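Home Explore Threads Lists Log in

Zeeshan Pirzada
Apr 9, 2020

Thread on how I keep the wrist view of our simulated picking cell in order. We call the cell Unska. One arm, two-finger gripper, one camera mounted behind the palm. I look after it most days, so these are my own notes.

12 replies 43 likes

First job is the camera mount. In sim the camera is a child of the palm link, so it moves when the palm moves. Hina Durrani changed the palm mesh last month and the mount offset stayed where it was. The finger tips ended up too low in view and I had to set it again by hand.

2 replies 9 likes

Setting it again: open the fingers all the way, send the arm to the park pose, render one still. I want both fingers in view and a strip of palm along the bottom. If the palm covers more than that, back the camera off a little and render again.

1 reply 6 likes

Second job is finger travel. Both fingers are driven from one joint with a mimic joint on the other side. After any change to the gripper file I open and close it 43 times with nothing in it and log both joint positions. They should match at every step. Last time they split at step 2, and it was a sign error in the mimic line.

4 replies 11 likes

Third job is contact. Friction on the finger pads lives in its own file, called Plostura, so that nobody edits it by accident while changing the room. Kaan Tokgöz keeps the master copy. If you need a new value, ask him and he will push it to all the cells together.

3 replies 7 likes

The test part is a dark brown L-shaped block. It's a fair test for this gripper because the side arm makes it want to turn between the pads. I keep the mass on the long bar a bit higher than on the arm.

5 replies 8 likes

Room files load separately from the cell. Naveed Cheema swaps them to check that the grasp code isn't leaning on one background. If a room fails to load, don't restart the arm. Reload the room, then reset the part.

6 likes

Log folder for the last full run has 518 stills. I go through 251 of them by eye and leave the rest to the script. Slow work but I catch mount drift that way. Some wrist views from Unska:

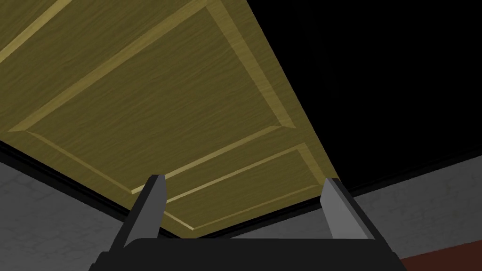 Fingers open, with the door behind them. Next two have the L block.
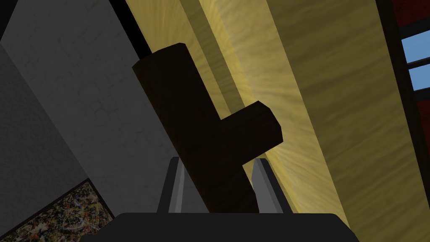
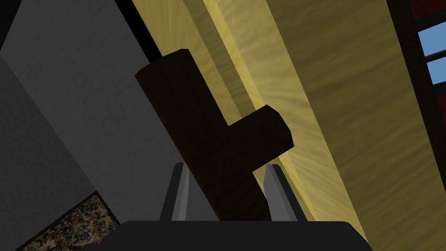

Mehwish Abbasi asked: do I have to redo the camera offset every time the arm gets a new park pose?

Leave the offset alone for that. It is measured from the palm, so a new park pose doesn't touch it. Redo it when the palm mesh, the camera model or the finger length changes, and write the new numbers in the cell file the same day.

7 replies 14 likes

Finger length is the one people forget. Tenis, our second cell, ran with the old offset until I compared the two files line by line. I'll post the pad friction steps in May when Kaan is done with the new values.

2 replies 10 likes

More from Zeeshan Pirzada
Mimic joints and the sign error that keeps coming back
Moving the Arain cell to the new arm file
Park poses: where I put them and why
Reading joint logs without a plot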